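Writing for Fotora: your questions

Who writes for you?
All kinds of people. Sharada Chacko edits the features and Behrouz Rahimi looks after the tech and privacy stories, and between them they read every pitch that lands in the inbox (yes, even the very long ones!).

Do I need to have been published before?
Not at all. A good idea and a clear paragraph or two will take you a long way with us.

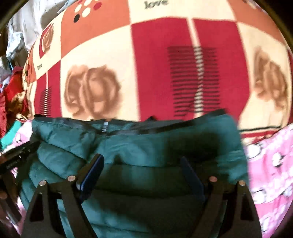
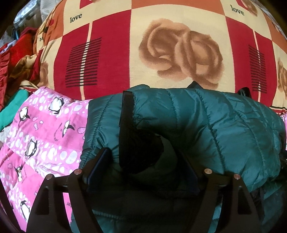
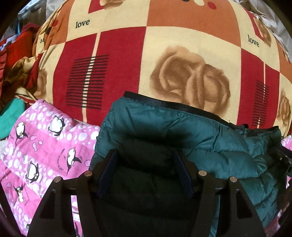 How should I write my contributor bio?
Keep it friendly and short - two sentences is plenty, and please do tell us what you like to cover. A small homey detail is always welcome, whether that's the podcast you fall asleep to or your fondness for a blanket with penguins on it, like the pink one in the last photo. Fumiko Ishida, our copy editor, may trim a word here and there, but she'll show you first.

How long should a piece be?
Most run to 476 words or so in the newsletter, and features can be longer if the story needs the room.

When will I hear back?
We read pitches on Wednesday, and you should have an answer within eight days. If you don't, write again - we never mind a nudge.

Can I pitch something I've already posted on my own blog?
We'd love something new, but do send us the link so we can get a feel for your writing.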